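Wekham town centre parking: notes for the traders' evening, February 2008

Slide 1. Welcome, fire exits, keep to time. Questions at the end.

Slide 2. What the council wants: charges in the Drillville Road car park from 8am, first hour free. At present all 992 spaces across town are free until ten.

Slide 3. Shopkeepers' worries. Early trade at the bakery end. Staff parking. Mention the petition, 2000 names, handed in at the front desk.

Slide 4. Our position. We accept charges if the first two hours are free and staff permits stay at the present price. Say this slowly. The paper got it wrong last time.
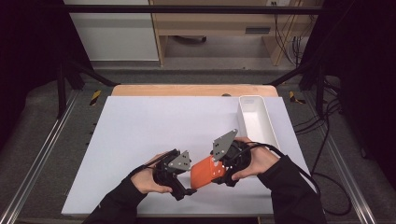 Will the loading bays on Kumarasinghe Street be kept?
Four of the five stay where they are. The fifth moves round the corner to make room for the bus stop.

Slide 5. Dates for written comments. Forms by the door, return to the town hall.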